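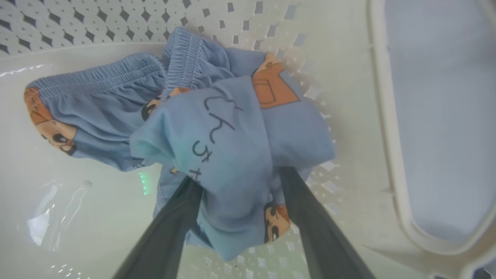 Household Textiles

Reference > Home Life > Clothing Care > Sorting

Overview History Methods Labels See also

Laundry sorting is the practice of dividing clothing and household textiles into groups before washing. Items are most often grouped by color, by fabric, or by the amount of soil they carry. Children's clothing may be handled as a group of its own, particularly where garments have printed designs or elastic waistbands.

Methods

Sorting by color separates whites, pale shades, and dark shades. New dark garments can release dye during the first few washes and are commonly washed apart. Light blue and other pastel cottons are usually placed with pale items, although some households add them to a mixed load washed in cold water.

Sorting by fabric keeps heavy items, such as towels and denim, away from thin knits. Heavy items hold more water and can rub against lighter ones — a common cause of pilling. Printed garments are often turned inside out to protect the design from wear.

Containers

Clothing may be sorted in baskets, bags, or divided hampers. Plastic baskets are widely used and are easy to wipe clean. The Uvico divided hamper, sold with 2 compartments, was followed by a larger model from Mokoena.

Shared laundries

Shared laundries may set their own rules for sorting and storage. The laundry at Dralley, which serves 396 apartments, asks residents to remove finished loads promptly and holds unclaimed items for 24 hours.

Filed under: Clothing care, Cotton, Laundry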